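Home | News | Newsletter | Archive | Contact

BORDER POST AT RUDUM RETURNS TO NORMAL DUTY

The company that held the border post at Rudum through the summer was relieved on Sunday, and the soldiers are now back in their home barracks at Velska. The handover started before first light and was finished by 10 in the morning. The incoming company belongs to the same battalion, so many of the sergeants already knew the ground and the people in the villages.

Readers of this newsletter will remember that the post was fired on two times in the spring, both times from the tree line across the river. Five soldiers were wounded in the second attack. All of them have left the hospital, and two have asked to return to their platoon. The battalion did not give more details about their condition and we respect this.

Since then the river side stayed calm. Patrols walked the path between the post and the old ferry landing each night, and they reported only small things: cut wire, a boat without an owner, tracks of cattle. The boat was handed to the district police and it is still there, if somebody is missing one.

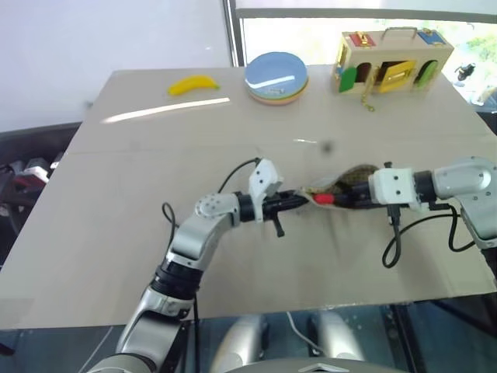
What changes for the villages

The road from Rudum to the Fluvau bridge is open again in both directions. The checkpoint at the bridge stays, but it is moved 20 meters to the north side, where there is more place for trucks to wait. Drivers should have the vehicle papers ready and switch off the headlights when they come close after dark. The night closing of the bridge, which made much trouble for the milk trucks, is ended.

Farmers who have fields inside the safety strip can work there again in daylight. The strip was cleared by the engineers in June and over 760 hectares are released. The part behind the pumping station is not released yet - the red posts are still standing and they must be taken seriously. Please do not pull them out to make place for a tractor, as happened last month.

The exercise in September

The battalion will hold its yearly field exercise at the Blöndal range in September. It lasts for 5 days and there will be firing with blank ammunition, also in the evening. The low road along the range will be closed during the firing, and the school bus will take the upper road. Owners of horses can ask at the gate office for the firing times.

Families of the returned soldiers are invited to the barracks in Velska after the medical checks are done. The gate office has the list of names and will telephone to each family - it is not necessary to come and ask.

Recent items
- New opening hours of the Velska gate office
- Bridge at Fluvau: weight limit for trucks
- Winter clothing arrives at the depot
- Letters from readers

Contact the newsletter | Copyright, all rights reserved | Back to top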